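Flenholm open day: pre-visit check, table-top arm demonstration
Checked by: Fadi Zein
Area: Demo bay 2
Time of check: 8.40, doors open at 10

1. Floor marking and barrier
Tape is down on all four sides. Barrier post nearest the fire door was loose, tightened before I left.
Result: OK

2. Emergency stops
Both buttons pressed with the arm moving. Arm halted each time and needed a manual reset. The Bineo button is on the visitor side and the label is peeling. Replace it by Monday.
Result: OK, label to do

3. Speed limit
Set to 249 mm/s for the whole visit. Password is on, so the stand staff can't raise it.
Result: OK

4. Power and cables
Marnetti supply unit tested in April. One lead crossed the walkway. Now under a cable cover.
Result: OK after change

5. Gripper
Fingers tight on their mounts. Scuffing along the upper rim of one finger, no sharp edges felt. Grip force left on the low setting.
Result: OK, look again at lunch

6. Table and tableware
Marble-patterned top. Clear glass and coloured tableware in use together. A clear wine glass was on its side close to one finger, with a green bowl and yellow glasses on the same table. White debris and dark specks on the top, to be wiped off before the first group. Kanaan to keep a brush, pan and thick gloves within reach.
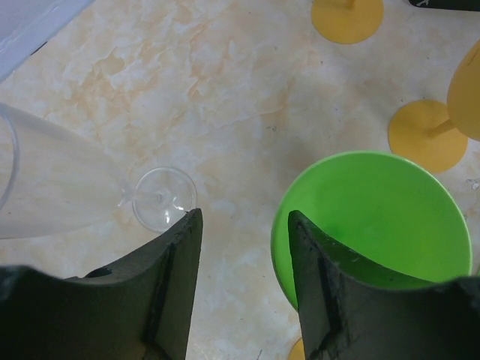 Anas Hattar asked that the first row of visitors be moved back to 2 metres for every run with real glass, and wanted eye protection for anyone helping at the table. Both agreed. Spare pairs are in the grey cupboard.
Result: OK with conditions

7. Numbers
No more than 100 people in the bay at once. Count at the door.
Result: Door staff told

Next check: 12.30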